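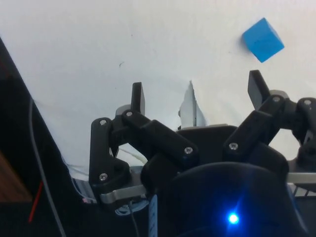
Do I have to iron the sheet before I put the cubes on it?

Ironing is optional. The game plays fine on a sheet with a few creases, provided none of them is tall enough to tip a cube. Section 4.2 covers the ones that are.

4. SETTING UP THE SHEET AND CUBES

By now you should have unpacked your Gredel set, checked it against the list in Section 2, and found the cube that rolled under the couch. If the list and the box still disagree, go back to Section 2. Nothing in this section will make a missing cube appear.

You will need:
- The white sheet
- The cubes, all nine
- The cloth bag
- The deck of layout cards
- A table at least 90 cm across
- Something to drink, placed on a different table

4.1 Choosing a table

1. Pick a table that doesn't rock. Press on each corner in turn. If the table answers back, fold up some paper and put it under the short leg. The cardboard insert from the box is a good thickness for this and has no other purpose in life.

2. Clear the table completely. A fruit bowl in the middle will turn into a rules dispute by the second round.

3. Wipe it down and let it dry. The sheet will take on anything it finds there, and white is not a forgiving color.

Note: Glass tables are allowed. They are also loud. Players with downstairs neighbors may want to lay a towel under the sheet, in which case allow extra time for step 3 of the next part.

4.2 Laying the sheet

1. Unfold the sheet with the stitched edge facing down. The stitched edge belongs on the side nearest the dealer.

2. Hold two corners, have another person hold the other two, and lower the sheet straight down. If you are alone, start at one short side and unroll it. Throwing it out over the table like a picnic blanket looks wonderful and puts it on the floor.

3. Smooth from the center outward with the flat of your hand. Go over it twice and then stop. Small creases and soft wrinkles are normal, and chasing one of them to the edge tends to produce a new one where you started.

4. Test any crease you're unsure about. Set a cube on it and take your hand away. If the cube stays flat, the crease may stay too. If the cube leans, smooth the spot again or slide the whole sheet a little to one side.

5. Look for crumbs, lint, and specks. Anything you can feel with a fingertip should be brushed off. Anything you can see but can't feel is decoration.

CAUTION: If you do iron the sheet, use the lowest setting, iron the back, and take it off the table first. This last instruction was added in April at the request of a customer with a varnished dining table.

Note: The sheet can be machine washed in cold water. It will come out more wrinkled than it went in. Hang it up damp and most of them will drop out overnight.

4.3 Sorting the cubes

Every cube is one solid color on all six sides. There are three blue, three red, two yellow, and one green. The green one is the marker and doesn't score, whatever your opponent tells you.

1. Tip the cubes out of the bag onto the sheet. Do this from low down.

2. Group them by color at the dealer's edge.

3. Check blue against blue in good light. The side of a cube facing away from the lamp will look darker than the side facing it, and we get a steady stream of letters about sets with "two different blues" in them. Turn the cube around. If the dark side becomes the light side, you have one blue and one lamp.

4. Put the green cube in the center of the sheet. The other eight go back in the bag.

5. Hang the bag on the back of the dealer's chair, or put it anywhere the players can reach without leaning over the sheet.

Note: Painted sides may feel slightly tacky for the first few games. This wears off. Dusting the cubes with flour, as one reviewer recommended, also works, and then you have a bag full of flour.

4.4 Setting out your first layout

The rules allow 2,968 scoring arrangements. You will need one of them tonight.

1. Shuffle the layout cards and turn over the top card. Cards with a single dot in the corner are for beginners. If the card has more dots than you have patience, bury it and turn over another.

2. Draw cubes from the bag one at a time, without looking. Feeling around for a particular color is pointless and makes everybody suspicious.

3. Place each cube in the position shown on the card, measuring from the green marker. One cube-width of white must show between neighbors unless the card shows them touching.

4. Set each cube down flat. A cube counts as placed once it rests on a full side and the player has let go. A cube that is tilted, balanced on a corner, or still being held is in the air for scoring purposes, no matter how close it is to where it was going.

5. When the last cube is placed, everyone takes their hands back and the dealer compares the sheet with the card. Small errors of spacing can be fixed now. Once the dealer says "set," they belong to the game.

CAUTION: Cubes are hard, have corners, and hurt a good deal underfoot. Count them back into the bag before turning off the lights. Keep the set away from children young enough to want to taste it and dogs of any age.

4.5 If something goes wrong

A cube slides when the next one is placed.
The sheet is moving with the player's sleeve. Push up your sleeves, or tuck the edge of the sheet over the edge of the table.

A cube falls off the table.
Pick it up and try again. There is no penalty the first time. The second time, the player skips a draw. House rules beyond that are your own business.

The layout looks nothing like the card.
Check which way up the dealer is holding the card. The small G goes at the bottom.

Two players each claim the crease pushed their cube.
Both cubes go back in the bag. Damian Holzer, who wrote the original rules, wanted a full page on this situation. We have read the page and feel this is fairer.

Setting up is taking forever.
Allow around 15 minutes the first time. After that it goes quickly, apart from the sheet.

4.6 Leaving a game overnight

1. Write down whose turn it is. People remember this differently in the morning.

2. Leave the cubes where they are and cover them with the upturned box lid. The lid is deep enough to clear them standing one high. For stacked layouts use a mixing bowl, and warn whoever makes breakfast.

3. Put the bag, with any cubes still inside it, under the lid as well.

4. Do not fold the sheet with the cubes on it in the hope of unfolding the same game tomorrow. Bradley Staniforth of our returns desk has kept a file on this and is willing to discuss it.

Go on to Section 5 for turns and scoring. If you have the Venckus expansion, read the insert in that box first, then come back and put the second sheet down next to this one with the stitched edges meeting.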